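Geagea 의류 정리 기록

버전 2
최종 수정: 2021년 9월 16일
관리: Tomomi Hamada

개요
침대 위에 펼쳐 둔 옷을 개어 정리하는 작업의 기록이다. 기록 단위는 옷 한 벌이며, 한 벌을 펴는 시점부터 개어 놓는 시점까지를 한 건으로 본다. 전체 300건, 작업일 11일.

대상물
상의와 하의, 얇은 천 제품을 포함한다. 양말과 속옷은 제외하였다. 색상은 색상표 없이 일반 색 이름(파랑, 빨강, 회색 등)으로 적는다. 무늬가 있는 옷은 바탕색을 기준으로 한다.

작업 환경
작업면은 시트를 씌운 침대이다. 가방, 종이, 펜, 휴대전화 등 옷이 아닌 물건이 침대 위에 있어도 치우지 않고 시작한다. 해당 물건은 '주변물' 항목에 적되 위치는 침대 기준 좌우로만 구분한다.

파일 구성
items.csv: 옷 종류, 색상, 초기 상태
surface.csv: 작업면, 주변물
notes.txt: 작업자 메모

초기 상태 값
flat: 평평하게 펴짐
loose: 펼쳐져 있으나 주름 있음
heap: 뭉쳐 있음
flat과 loose의 구분이 애매하면 loose로 적는다. 소매나 자락이 접힌 경우도 loose에 해당한다.

제한 사항
한 건의 길이는 60초를 넘지 않는다. 넘는 건은 목록에서 제외하였다. 옷감 재질은 라벨을 확인한 경우에만 기입하였으므로 빈칸이 많다. 버전 1의 '구김 정도' 항목은 작업자 간 편차가 커서 삭제하였다.

변경 예정
주변물 이름 통일(폰/휴대전화, 백/가방). 기존 행은 다음 버전에서 일괄 수정한다.

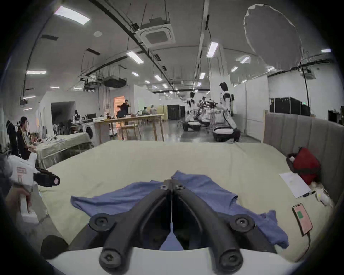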